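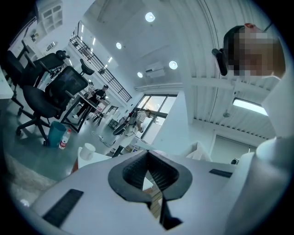

Re: [smalllandlords] Escrow shortage after refinance, has anyone fought one?

On Thursday, September 27, 2018, a list member wrote:

> Hi all, long-time reader, hardly ever post. We refinanced our duplex last
> December and moved from Laitinen Savings to Brelard Mortgage. Yesterday I
> got an escrow analysis in the mail saying we're short 562 dollars and that
> the monthly payment is going up to cover it. I called and the person on
> the phone said taxes went up. But I looked at my tax bill and it's nearly
> the same as last year! Do I just pay this? Can I ask them to redo it? And
> is it true they can make me keep extra money in there? My husband says pay
> it and move on but it's bugging me.
>
> Sorry if this has been covered, I couldn't get the archive search to work.

Don't pay it yet! Or at least don't pay it until you've read the thing line by line, which I know sounds like a fun evening. I went through nearly the same mess with my place in Bratley and it took me three phone calls and one letter, but I did get it straightened out, so let me tell you what I did and you can take whatever's useful.

First, get out the settlement statement from your refinance and find the part that shows the starting deposit into the new escrow account. Mine was on the second page. Then put it next to the first month on the analysis Brelard sent you. Those two numbers ought to line up, allowing for any payments in between. Mine didn't. The closing company had collected 2000 dollars for escrow and the servicer had posted 300 less than that, and I never would have caught it if I'd only looked at the bottom line on the front page. (The front page is useless, by the way. Flip straight to the history.)

Second, look at what they paid out and on what dates. There should be a list of projected payments next to the real ones. When a loan moves from one lender to another, the insurance and tax bills sometimes get paid by both of them, or by neither, or the old one pays and the new one sets aside money for the same bill all over again. In your case I'd look hard at the insurance line. You only mentioned taxes, and so did the phone person, but on a duplex the insurance can jump quite a bit, especially if the policy got rewritten as a landlord policy when you refinanced. So it might be a real increase with the wrong label on it. Your county website should show each tax payment and the date, and your insurance agent can tell you what they received and from whom.

Third, the extra money question. Yes, they can usually hold a cushion. For ordinary home loans the federal limit is two months' worth of escrow payments, unless your state or your mortgage papers say less. Now, a duplex is a little tricky – if you live in one side you're most likely covered by those rules, but if you rent out both halves as a straight business deal, the loan may fall outside them and then you're stuck with whatever the contract says. You didn't say which one yours is. Worth finding out before you write to anybody, so you don't quote a rule that doesn't apply to you. I'm not a lawyer, I just own two small buildings and a big filing cabinet.

Also check what happened to your old account at Laitinen. When you pay off a loan, the leftover escrow comes back to you, normally within a month or so, unless you agreed to have it credited to the new loan. People forget that check. I stuck mine in a kitchen drawer and found it in the spring, still good, thank goodness. If yours never came, call them too.
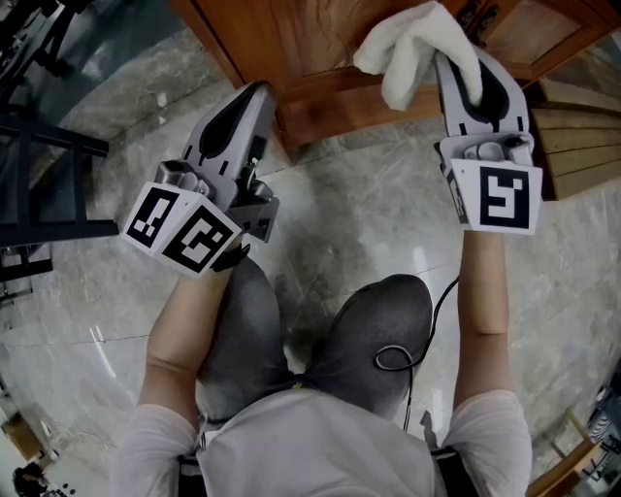 What to put in the letter

Keep it short. Mine was less than a page. I gave the loan number, the property address, the date on the analysis, and then one paragraph saying which line I thought was wrong and what I thought it should be. I attached a copy of the settlement page and the tax receipt with the amounts circled. At the end I asked for a corrected analysis and a full account history from day one.

Send it to the address they list for error notices or information requests, NOT the one on the payment coupon. They're often different and the payment address is just a place where checks get opened. I paid for certified mail and kept the green card.

Keep making your regular payment while you wait. I wouldn't short them on the new amount once it kicks in, even if you're sure you're right, as late fees are a whole separate headache and you'd be arguing about two things at once. If there's a mistake they'll have to fix the balance anyway.

And if the shortage is real, you can often spread it over twelve months. I did that with the part of mine that was legit and hardly noticed it. Paying it in one go is fine too, but it won't necessarily put your payment back where it was, if the bills themselves went up. That one surprised me!

I keep track of all this in Skillix now, one tab per building, with a reminder set for when the analysis is due. A plain notebook would do just as well, I only started with it for the rent receipts.

Write back and tell us whether you live in one of the units, and what the insurance line says. The archive search works better if you leave the date boxes blank, at least it does for me.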